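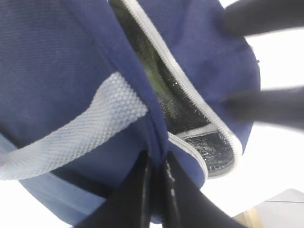 The navy bag, unzipped. Mesh strap, shiny black lining.

Irja Hirvonen
2020-12-22

Packing food for the train to Rastia, a thread. There are two of us going, me and Teemu Ikonen, and we don't get in until after dinner. The cafe car is closed this month so everything comes with us.

1/ The navy bag is for anything that has to stay cool. Two ice packs on the bottom, then the cheese, the boiled eggs and the yogurt. I wipe out the lining the night before and leave it open until morning. If you zip it up damp it smells by the second trip.

2/ Sandwiches go in last, on top, wrapped in wax paper. I made 7. Teemu eats four and says he had three.

3/ Someone asked last time what I paid for the bag. I don't remember. I got it in March from Aarne Kiiskinen when he was clearing out his hall closet, and he wouldn't take money for it.

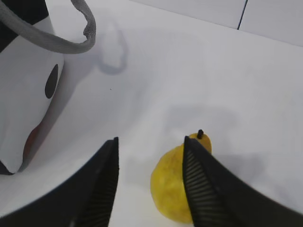 4/ Fruit rides separately. I used to put it in with the ice packs and it got bruised every time, pears worst of all. Now it goes in a paper or cloth bag with handles, at the top, where I can reach it from the seat. This pear is yellow with some greenish and brown speckles, and I'm giving it the top spot. The white bag with the gray rope handle is next to it on the table. Apples can go underneath, they don't care.

5/ Drinks: one thermos of coffee, one bottle of water each. Fill the water at home. The tap at the station was out both times we tried it.

6/ Napkins, a small knife with a cover, one spoon per person, an empty bag for trash. I forgot the spoons in March and we ate yogurt with the lids.

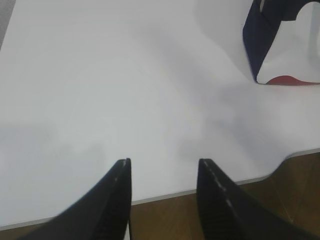
7/ Clear the table before you leave

I put everything out on the table first and pack from there. When I'm done, whatever is still on it either gets packed or goes back where it lives. Last year a whole block of cheese stayed behind over the holidays and Ville Heinonen, who was watering the plants, threw it out for me. Thank you again Ville.

8/ Train is the 1162, car and seats are on Teemu's phone. If we miss that one there's the 1681, but it stops everywhere and we'd need more sandwiches.

9/ Iddrisu Agbeko is asking in the replies if the eggs bother the other passengers. Peel them at home and put them in a box with a tight lid. I've had no complaints so far.

10/ Cookies are in my coat pocket. Teemu doesn't read these.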